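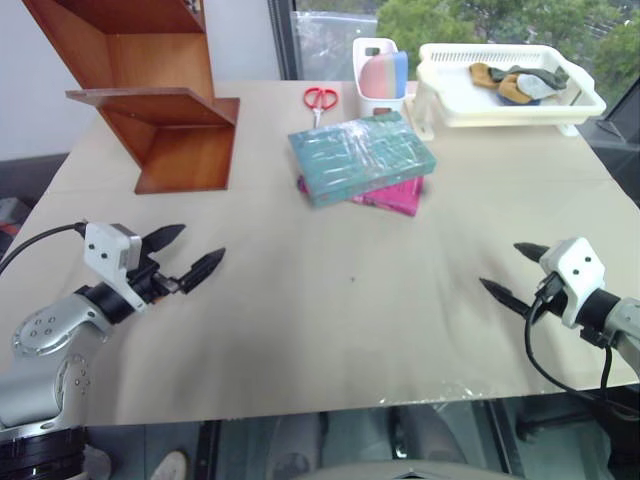

Scissors, paper, shelf.

The model was due at 3 and the river was still wrong.

Seventeen versions of the Birholm waterfront and she'd bent the bank the same way in every one. A lazy curve. Pretty. The real bank at Birholm doesn't curve, it kinks at the old ferry slip and then runs flat for 930 feet, mud and pilings, past the Skava silos. She knew that. She'd walked it in April with wet socks.

Cut it again. Cork this time — no, card, the cork crumbled.

Steps going down to the water. Terraces. A place to sit that wasn't a bench, the client hated benches. The client was Grolloven and Grolloven hated most things, shade, bollards, the word "plaza."

Phone. Ignore it.

Phone again.

"They moved it up. They're in the lobby."

"Who is?"

"Grolloven. All of them. They want to see the river."

She looked at teh river. Half of it was on the floor. The glue on the silos hadn't set and one was leaning, slowly, toward the ferry slip.

Seventy people had signed the letter asking to keep that slip. She had it pinned over her desk, coffee ring and all.

She pulled the curve off. It came away in one piece — and underneath was just the pencil line from the first day, the kink, the long flat run.

She picked up the board and went down the stairs with it.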